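Stories > Workshop > Machines at Work
Search stories, makers, places

The Hand That Needs a Glove

I'll confess I came to Treslow expecting sparks. I'd pictured a big orange arm flinging car doors around behind a cage, and what I got was Adoración Calvo on her knees on an office carpet with a headlamp on, muttering at a finger.

"Mind the cable," she said, by way of hello.

Adoración looks after the robot at Gollura, a little outfit that tests handles. Drawer pulls, jar lids, taps, the latch on your esky, anything a person has to grab. Manufacturers send their bits in, the robot grabs them over and over, and somebody writes up how they held out. It's the sort of business you don't know exists until you're standing in it (I certainly didn't, and I live 2 streets away!). The robot is called Bustamante, after the street where the first workshop was, and it spends its working life opening and closing things that the rest of us open and close without thinking.

I'd asked if I could come on a service day. I like watching people fix things, always have, and I'd been told the hand was the fussy part. Most of the arm just gets on with it, Adoración reckons. A wipe down, a listen to the joints, a look at the bolts, and you can leave it alone for weeks. The hand is a different animal. It has small joints and small pins and it gets shoved into everything, so it picks up grit the way a kid's pockets pick up gravel.

So the hand wears a cover. I loved this. It's black cloth, and when I first saw it I thought of those padded oven mitts my aunt used to keep by the stove, except this one lets the fingertips out of the bottom. There's more cloth down over the wrist and forearm. The covers are sewn up by Elaine Xavier, who used to do wetsuit repairs and has never quite got over the fact that her best customer has no skin.

"A surfer will tell you where it rubs," Elaine told me. "This one, you've got to go looking."

Going looking is most of the job, as far as I could see. Adoración starts every service with the power off and the key in her own pocket, and then she does nothing at all for a minute or so except look. She looks for shiny patches on the cloth, where it's been rubbing. She looks for a seam that's started to twist. She told me about a cover they tried last July that was lovely and snug and beautifully made, and it drove them mad for days because one finger kept closing a hair late. They checked the wiring, they checked the settings, they swapped a motor. The cloth was a touch too tight over one knuckle! Elaine unpicked a seam, put in a small pleat and the fault went away. The pleat has been in the pattern ever since.

Then come the fingers themselves. I got down on the floor for this bit, which my knees have since complained about. Below the cloth you get to the metal joints, and past those the dark rounded pads that do the touching. Adoración moves each finger by hand, slowly, out and back, with her eyes shut. I asked what she was feeling for and she had a think about it. "Crunch," she said. Fair enough.
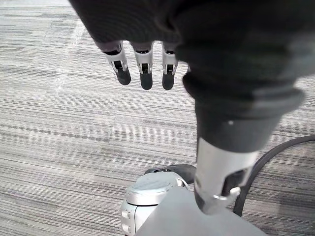

How do you know when a finger pad is worn out?

You go by grip, mostly. Adoración keeps a smooth steel rod for the purpose and has the hand hold it upright at a light setting, then gives it a gentle downward tug. A good pad hangs on. A tired one lets the rod creep, and a really tired one has a glazed look and feels a bit like an old pencil eraser. She changes all the pads on a hand together so they wear evenly, and writes it in the book.

Ah, the book. I'd have happily spent the whole visit with the book. It's a hardback ledger with a coffee ring on the front, and entry 328 had just gone in when I arrived. Gollura has proper software for this (it came from a firm called Rolivon, and everyone's very polite about it) but the ledger is what people reach for. You can flick back and find the week a cover was changed, or the day somebody wrote "squeak, left side, went away" and then, a page later and in different ink, "came back".

The cleaning is less romantic. She uses a soft brush, the kind you'd use on a camera, and works the dust away from the pins, never towards them. No compressed air. She was firm about that, and told me a long story about a previous workplace and a bearing full of sawdust that I've promised not to repeat in full. After the brush there's a lint-free cloth, and after the cloth there's a speck of grease on the end of a toothpick. A speck! I'd have put on four times as much, and I said so, and she gave me a look I last got from my Year 9 woodwork teacher.

Cables get their own few minutes. She follows each one along with her fingertips, feeling for flat spots and checking that there's enough slack for the arm to go right through its reach without anything pulling. Her rule is that a cable should always look a bit lazy. If it looks keen, she reroutes it.

The cover goes back on last, and it's harder than it looks. You ease it up over the fingers and settle it across the palm, and then you fiddle for ages to get the cloth sitting so nothing bunches up when the hand closes. I was allowed a go. I got it on backwards. Elaine laughed so hard she had to put her tea down.

With everything dressed and plugged back in, Adoración runs what she calls the scales, like a pianist warming up. Each finger on its own, then all together, slow and then less slow. There are 47 moves in the set and she knows them by sound. I was chatting away through the middle of it when she held up a hand to shush me, stopped the run, and reached in (key back in her pocket first) to smooth down a fold of cloth I couldn't even see. Then she started the whole lot again from the top.

It went through clean the second time. She wrote it up, signed it, and asked Elaine whether there was any of that lemon slice left. There was, and I got the corner piece.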